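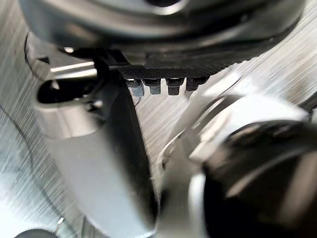

*Slide 1. Brushed metal, grain on the diagonal.*

Notes, Nalby kitchen talk, Jul 11, 2019. 30 min incl. questions. Water bottle!!

- Hi, thanks to Nyokabi Makori for the slot. Skip bio.
- Leave the metal up while people sit down. Ask: who wipes with the grain at home? Hands. Wait for it.
- Wipe ALONG the streaks. Soft cloth, drop of dish soap, rinse, dry. No steel wool, ever. Across the grain you get haze and it stays.
- Bright spots under strong light = reflection, not grease. Check from the side before you start scrubing.

**Small shared kitchens**

- The Merura survey: 51 offices, one question, "what annoys you most". Mugs. Mugs by a mile. (Full sheet is 1230 rows, don't open it live, it hangs.)
- Story about Marcelino Herrero and the soup bowl — short version only
- Main point, say it slow: distance between sink and dishwasher. If it's a step away, mugs go in. If it's across the room they sit on the counter till someone gets mad.
- So drawer dishwasher under the same counter. Pulls out, load from above. Less bending.

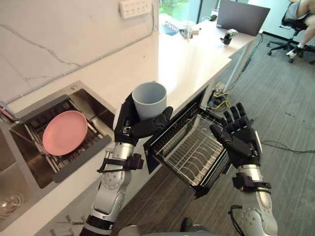 - Drawer types: curved rows of tines, good for plates, ok for mugs if you angle them. Mugs go in upside down, rim down. People still put them in rim up and then get a mug of gray water on their shoes.
- Rack over the sink. Rods across the basin, drips straight down the drain, no soggy mat. Good for the one plate you rinsed at lunch.
- BUT rack gets in the way of filling a kettle. Say so. Breathnach office takes theirs off every evening, seems to work for them
- Power strip on the wall: high up, away from the faucet. Check with an electrician, I'm not one
- Laptops on the kitchen counter. Yes everyone does it. Far end, away from the water, fine.
- Floor: carpet in front of a dishwasher is a pain. Mat or tile if you get to pick. Lostex sends people asking about this one, answer is in the handout p. 2

**If time**

- Labels on mugs? 71 percent said no in the April round. Don't argue it
- Pink plates vs white plates, tea stains — cut if past 25 min

Questions. Handouts by the door, tell them twice. Get the adapter back from the AV desk before leavng.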